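# Cleaning a white perforated panel without filling the holes with muck
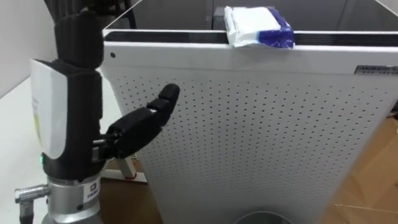
I need to get nine of these panels clean before we hand the workshop back, and I'm after a method that doesn't take all week. Dust sits on the face and goes grey and sticky at the edge of every hole. I've been going over it with wet wipes, the pack lying on top of the white board, and they lift the flat parts well enough but leave fluff in the holes. There is also a dark slot along the top that I don't want to get water into. Panels are Stollora, painted, bought last September. Would rather not take them down.

**wanska_shed**

Vacuum first, always. Soft brush head, lowest suction, top to bottom. Wiping before you've got the dust out is what makes the grey rings.

After that use a microfibre cloth, wrung out hard, with one drop of washing-up liquid in the bowl. Dab over the holes, don't rub. For any holes still dirty, a dry nylon paintbrush does it. I do 22 panels twice a year this way and each takes me nine minutes.

For the slot, lay masking tape over it while you work and peel it off the same day. If anything is running in there, switch it off before you tape.

**Pillport**

Just use a steam cleaner.

**Buschmann787**

Wouldn't steam it with an open slot along the top, the wet has to go somewhere. Agree with vacuuming first. The wipes are fine for fingermarks, but some leave a film that picks up more dust, so go over with plain water after and dry with a tea towel. Keep them off the label plate too, I took the print off one of mine.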